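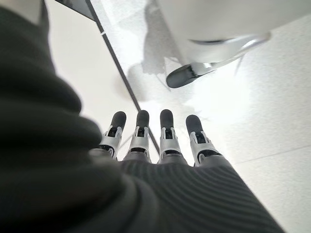
Attachment 1: robotic hand, pale floor

Ticket 107
Subject: Nirum walking tour, route and bookings out of order after import
Opened by: Magdalini Liapis, Carroll Travel Desk
Handled by: Antigoni Bakalis, Jomero support
Product: Jomero trip planner, web and phone
Status: Resolved, one item left open

Original report

We sell a self-guided trip to Nirum. Travelers get the route on their phones through Jomero. I imported the new version in March from our spreadsheet. It has 13 stops over three days. On the web everything looks right. On the phone, day two starts with the evening meal in the old quarter and ends with the morning market. Two stops are also missing, so travelers only see 11.

One couple has already written to us from Nirum. They reached the market after it had closed and had to go back the next day. Another group leaves soon and I need this fixed before they download the trip.

What I tried:
Logged out and back in on the phone.
Deleted the trip and downloaded it again.
Moved the market stop by hand on the web and saved. The phone did not change.

Magdalini

Reply 1, Antigoni Bakalis, 9:40 a.m.

Thanks for the report. I opened the trip with a test login and I get the same result on the phone. Please send:
1. The spreadsheet you imported.
2. The names of the two missing stops.
3. The time zone set on the trip page, under Settings, Dates and places.

Please leave the trip published for now. Unpublishing removes it from phones that already have it.

Reply 2, Magdalini Liapis, 10:25 a.m.

Spreadsheet attached. The missing stops are the ferry to Skulum and the lunch place at the Skulum landing. Time zone says "Same as office." Our office is seven hours behind Nirum.

The old version of the trip had the same setting and worked, but it had no start times. We added times this year when people asked how long to allow at each stop.

Reply 3, Antigoni Bakalis, 11:50 a.m.

There are two separate problems.

Order of stops. The web page shows stops in the order of the spreadsheet rows. The phone sorts by start time. Your times column has a mix of formats. The market is entered as "8:00" and the evening meal as "7:30" with no p.m., so the phone puts the meal first. Moving a stop by hand on the web changes the row order only.

Missing stops. The ferry and the lunch place have notes longer than 1000 characters. The import accepts them, but the phone download skips any stop over that limit. It should show a warning and does not. I have passed this to the developers.

The time zone did not cause either problem, but it should be changed. Reminders would go out seven hours late.

Steps to fix:
1. In the spreadsheet, change all start times to the 24-hour form (19:30, 08:00).
2. Shorten the notes for the two Skulum stops. The ferry timetable can go in a separate page linked from the stop.
3. Set the time zone to Nirum local time.
4. Import again and choose "Replace stops." Do not choose "Add stops" or you will get everything twice.
5. On the phone, pull down on the trip list to refresh.

Reply 4, Magdalini Liapis, 2:15 p.m.

Done. All 13 stops are there and day two is in the right order. The ferry page opens from the link, but only with a signal. Can it be saved with the trip? Reception at the landing is poor and that is where people need the return times.

Reply 5, Antigoni Bakalis, 2:50 p.m.

Linked pages are not saved offline at present. For now, put the return times in the first lines of the ferry note and keep the full timetable on the linked page. I have added your request to the offline list and will leave that item open.

Travelers who already have the trip need to refresh once while connected. It is worth sending them a short message before they leave the hotel.

Reply 6, Magdalini Liapis, 3:30 p.m.

Return times added, and I have written to both groups. The couple in Nirum refreshed at their hotel and now see the ferry. You can close the rest.

Offline linked pages: open, no date set.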